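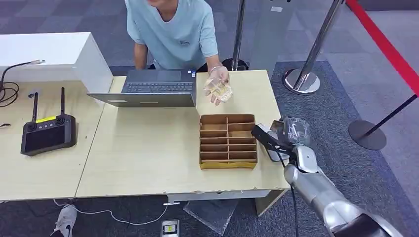

Stuvard began with a drawer. It was in the kitchen of our first office, and it held batteries, takeout menus, a single chopstick and a key that fit nothing in the building. We emptied it, sorted it and put it back in order, and by June it was exactly as bad as before. Somebody suggested the drawer had no walls, so we gave it some, out of a shipping carton. We still like cardboard. The brown tray on the table, two columns of small compartments with nothing in them yet, is about as fancy as we get, and clear bags do the rest of the work. You can see there's something in a clear bag without opening it, and for most households that is a big step up from the shoebox.

These days we sort small things for a living. Screws, buttons, beads, spare cables, sewing kits, the parts left over from furniture that seems to be standing up fine without them. Customers send us a box, we send back the same stuff in bags and compartments with a list on top. We do not throw anything out unless you check the square on the form that says we may. Most people don't check it. One customer has now paid us to organize the same 18 curtain hooks twice.

What we offer

The Sial is our smallest service: one box, up to 7 kinds of things, back to you in a week. The Kundalura is for garages, estates and retired hobbies, and we ask for photos first, for our own peace of mind. Both come with a divided tray. If you only want the tray, we sell those too, flat, in packs of 5. Folding instructions are included and have improved a lot since the first printing.

Where we work

We share a floor with Stalico, who make labels and have opinions about ours. The tables are wood, the coffee is free, and the original drawer is mounted on the wall by the door. It has started filling up again. Visitors are welcome on weekdays until four, and you can bring your box with you if it weighs under 20 pounds. We have no elevator, and the stairs are steep.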